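4.3 Recording demonstrations at the drink station

Use this procedure to collect teleoperated examples for the Tivetti task set. Complete the hand calibration in 4.2 first. One operator and one observer are required for each session.

Before you start

1. Turn on the base controller and wait for the Lerkeron console to report both arms as ready.
2. Open a new session and select the task "Strainer over glass" from the list. Do not type the task name by hand — a misspelled name creates a separate task, and the episodes will be left out of the training export.
3. Set the episode limit to 400 frames. Longer episodes are split at export and lose their end label.
4. Confirm that the head camera shows the full drip tray, including the rounded rim on all sides. Adjust the neck pitch if it does not.

CAUTION: Keep the dispenser locked during all dry recordings. The hands are not sealed against liquid.

Recording an episode

5. Place the glass upright on the grate of the drip tray. Vary its position slightly between episodes, but keep the whole base on the grate.
6. Move both arms to the start pose and press the left pedal. The console sounds one tone when recording begins.
7. Close the right hand on the strainer handle. Lift, move over the glass, and lower until the mesh bowl sits just above and partly inside the rim. Keep the left hand open at the side of the tray.
8. Hold still until the console sounds a second tone, then press the right pedal to end the episode.

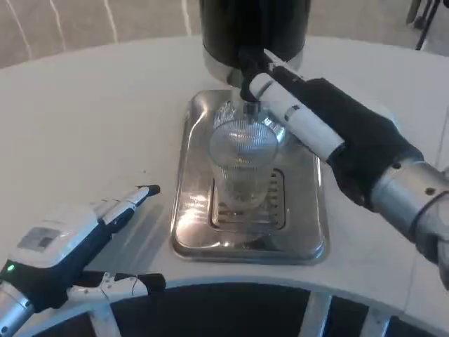
9. Mark the episode as Good, Retry or Fault. Use Retry for operator errors such as a regrasp or a long pause. Use Fault only when the arm stops by itself.
10. Return the strainer to its holder and repeat from step 5.

NOTE: Stop after 18 episodes and let the operator rest. Tired operators slow down near the rim, and the policy learns the hesitation.

Session size

A first training run needs 200 episodes marked Good. Retry episodes are stored but do not count toward this total.

4.4 Checking and exporting a session

Play back the first and last episodes before export. If the glass is hidden by the right hand at the end of either one, repeat step 4 and record the session again.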